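Notes for Duvine evening, slide 7

Good evening. Tonight I speak about how small shops in Trundbridge keep their repair customers. I worked two years at the counter in Plillia, so most of this I learned from my own mistakes.

(Pause. Ask who has ever lost a repair ticket.)
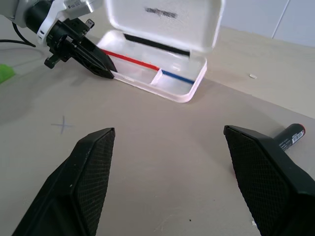
A repair ticket must say what came in together with the item. Customers remember the main thing and forget the rest. Write down the case, and whether it was open when you received it. Write down the cable also - people call in March and ask for it. If there is a label with a barcode, copy the number by hand.

Next point is the phone call. Call before the price changes, even when the change is small. At Sriwong we lost two good customers this way.

(Go to the price slide. Drink water.)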